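Stukbridge Allotment Association, minutes of the general meeting, 2025-09-20

Chair: Siwan Landeg. Minutes: Nghĩa Ninh, again, the sign-up sheet having come back with one name on it in someone else's handwriting.

Present: 16 members, plus a dog whose voting status was raised and left open.

## 1. Last meeting's minutes

Approved, with one correction. The word "shouting" in item 4 is changed to "discussion." The secretary asked that her objection be recorded, and it is.

## 2. Water

The meter on the lower standpipe read 1004 at the end of the season. The upper standpipe has no meter and never will if the upper plots have anything to do with it. Lower plots asked for the bill to be split by plot size. Upper plots asked for it to be split by meter reading. The chair observed that these were the same two positions as last year and moved that we skip to the part where we split it evenly. Carried, 9 to 7.

Hoses left running overnight: still not allowed. The member concerned said he had been "deep watering." 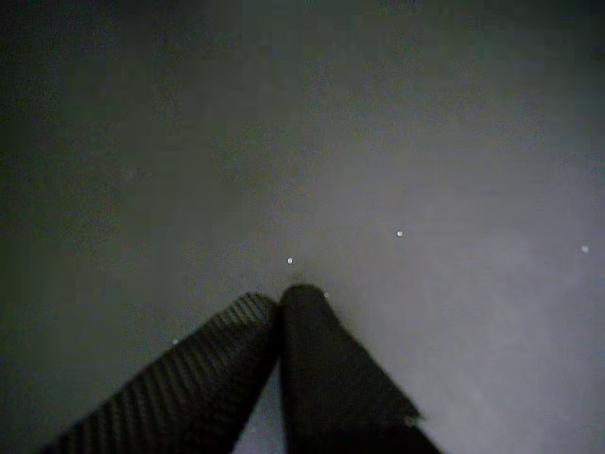
## 3. The shed

The new lock from Pumau works well. There are four keys. Two are with the chair and the secretary, one is on the hook inside the shed, and one is missing. Several members asked what the hook key was for. It will be moved once somebody gets the shed open, the chair having left hers at home.

The Riter tiller is back from repair at a cost of $300, which is more than it was worth when it ran. It may be borrowed for one afternoon at a time. "One afternoon" was defined after some effort as ending the same day it began.

## 4. Compost

The left bay is for new material and the right bay is for finished. The signs were put up in spring and swapped by persons unknown in July, so both bays now hold a sort of middle stage. Agreed to let everything sit until next year.

Cooked food does not go in the bays. Neither do tea towels.

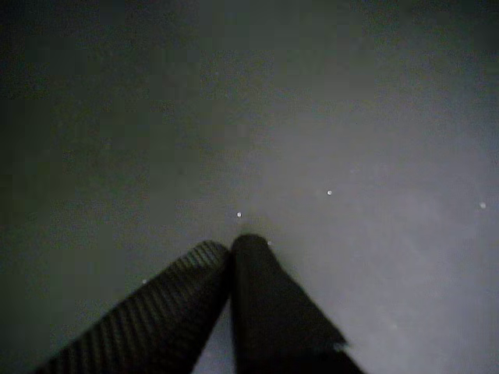

The question of rats was brought up by plot 12 and disputed by plot 11, who says they are voles. Plot 12 offered to bring one to the next meeting. The chair thanked plot 12 and said a written report would be enough.

## 5. Harvest supper

Phí has agreed to do the soup on the condition that no one helps. Everyone else to bring a dish that isn't zucchini. An amendment to allow zucchini bread was defeated, then brought back during the coffee break and passed by the people nearest the cake.

Tables: Siwan to ask the school. Chairs: bring your own and take the same one home.

## 6. Any other business

- Plot 3's scarecrow is wearing plot 8's jacket. Plot 8 would like it back, washed.
- Bonfires only after dusk.
- Waiting list stands at four. One of them has asked to be taken off after visiting.

Next meeting to be announced on the gate. Nghĩa to find tape.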